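Print this page | E-mail this thread

Hand sorting going away? what happens to us

skavham_nights wrote:
ok so they told us in July the sorting bench gets automated "in stages". I do produce and dried fruit at Zisov, been there long enough to have opinions. Now part of the shift is picking stuff up with the hand grippers insted of our fingers so the software people can use the recordings. Cherry tomatoes, dates-looking things, oranges, all of it. Same pay. 56 of us on the floor right now and no one will say what the number is after. Anybody been thru this?

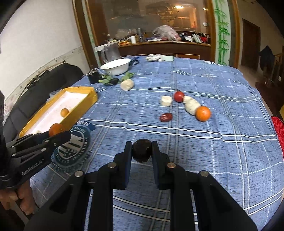

Produce Handling Team, Fernov Packing Workers Board

pearbox wrote:
We had it 2 years back at Živković. Bench went from hand to machine for the hard round stuff only. Soft fruit still people. Nobody got walked out but they quit replacing anyone who left, so same thing just slower if you ask me.

Tape_Gun wrote:
not the same thing at all. I was on that crew. Three of us moved to line tending and it's a better job. My wrists don't wake me up anymore. Less talking on shift tho, I'll give you that. Machine is loud and you stand by yourself.

pearbox wrote:
You got moved. Ask the evening crew. They got hours cut to 40 and the overtime was how people made rent

Ataahua Bright wrote:
Shift lead here, using my own name because I already said all this in the meeting. Get the following in writing before stage one starts:
- who trains on the new line and is it paid
- what happens to piece rate while you're using the grippers
- who owns the recordings
We forgot the piece rate one. Slow tool, same quota, for a whole month. People were furious and they were right.

skavham_nights wrote:
Piece rate!! yes. thats exactly it. I do maybe half what I do by hand. Small wrinkly ones are the worst, you squeeze too litle and it drops, too much and it's mush. Oranges are fine, anyone can do oranges.

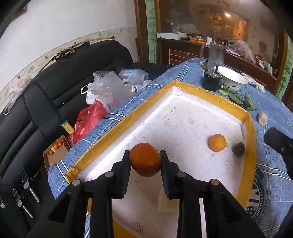

And the lead says don't rush, go slow and smooth, then the board at the end of the hall still shows the old target in red. So which is it. My bench partner just does it fast and sloppy and says let the robot learn from that lol

Tape_Gun wrote:
tell your partner to cut it out, bad recordings mean you redo them. we redid a whole batch, 1083 picks, on our own crew's time basically

pearbox wrote:
on your own time?? and this is the better job

Tape_Gun wrote:
on the clock. I mean it came out of our regular work so we were behind after. You know what I meant

crate_mouse wrote:
New here. I'm at the other building, no grippers yet. Does it hurt your hand? I have a bad thumb and they said everybody rotates in.

skavham_nights wrote:
thumb gets sore first week for me, then mostly forearm. Switch hands if they let you. Tell them about the thumb now not later

Ataahua Bright wrote:
Seconding that. Put it on the form, keep a copy. You can ask for shorter turns, we did 40 minutes then swap and it helped a lot.

pearbox wrote:
still say you're teaching it your own job for no extra money. Should be a bonus at least

skavham_nights wrote:
not arguing w that. Meeting is next week, gonna bring the list and ask about a bonus too. will post what they say

Print this page | E-mail this thread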